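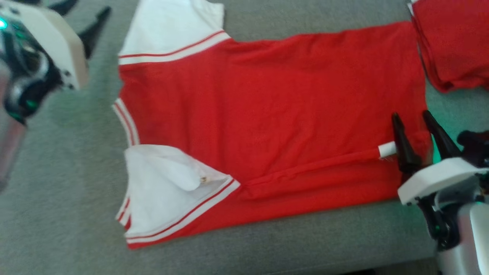 Mafalda Correia
Folding room lead, Pradeck Linen and Workwear

Print this message | E-mail this message
Posted to the Lobo list, April 30, 2025

Replying to the question about the arms, which I said I would get to once we had a few months behind us. I have left the original message in so people who joined since can follow.

> We are a smaller laundry than Pradeck, mainly club kit and
> restaurant whites, and the owner has been to see a folding cell
> and come back keen. There are six of us on the tables. We have
> been told it will "take the boring work away". Some of us have
> been doing the boring work for years and are paid for it, so you
> will see why I ask. What happened to your people? Does it fold
> properly? And who puts it right when it doesn't? I would sooner
> hear it from the floor than from the supplier.

Taking those in a different order.

Does it fold properly? On plain T-shirts, yes, well enough that we send them out without touching them. On shirts with a contrast sleeve and a ribbed collar, like the red and white ones we do for the Fellier sports clubs, it depends how the shirt is lying when it starts. Sleeves are the trouble. If a sleeve is turned back on itself in a lump, the arms may fold over the lump and you get a thick corner in the stack. The hem end is usually better. Two fingers can pinch an edge quite neatly, and a long straight fold is what they do best.

It is slow. Our Hodavow order in November was 1406 pieces. The cell did 438 of them over the same shifts in which two people at the next table did the rest, and those two were also answering the phone. The supplier talked about up to 1000 pieces a day. We have not seen that and I would not plan a rota on it. What it does do is carry on at the same pace through breaks and at the end of the shift, when my own wrists have had enough.

Who puts it right? We do. Each shift has one person minding the cell. She lays out anything the arms can't sort out, takes off bad folds and does them again by hand, clears the finished pile before it gets tall enough to lean, and writes down each stop on the sheet. I asked for the sheet to be kept on paper and I am glad I did, as the screen only logs a stop when the arms notice there is one. A crooked fold does not count as a stop.

Minding is harder to learn than folding was. With folding you can be useful by the afternoon. With this it took most of us a fortnight to know when to step in and when to leave it alone. Two of our people took to it straight away and one hates it. She says it is like watching someone else do your ironing. She has gone back to the tables full time and that was agreed without any fuss, but it was only agreed after we asked. At first the plan was that everybody would rotate.

What happened to our people? Nobody was let go. Two left in the winter for their own reasons and only one was replaced, so we are one down on where we were, and I think you should count that when your owner says there will be no job losses. Ask what happens when somebody leaves. We did not ask and I wish we had.

On pay, the minding shift started at the same rate as the tables. We argued that it was a machine minder's job and should be paid as one. Management's answer was that it was lighter work. It is lighter on the arms and shoulders, that is true, and our sick days for backs and wrists are down. It is also a lot more standing still, and you can't chat to the person across from you in the same way. We got a small extra per shift in the end. I will send the wording to anyone who writes to me off the list.

Some practical things. Get the padded surface in plain grey or another dull colour and keep it clear of everything except the work. Ask for the stop button to be within reach from both sides. Ours was on one side only for the first weeks. Make sure the minding shift has a proper stool. And get someone from the tables into the room when the supplier sets it up, because our fitter had never folded a shirt for a living and set the finished size too wide for our boxes. We had 992 shirts to refold before anyone thought to check one against a box.

If you want to visit before your owner signs, we can take two people at a time, mornings are better. Write to me first so I can put your names on the door.

Mafalda

Contact the list owner | Copyright remains with the authors of messages | Back to top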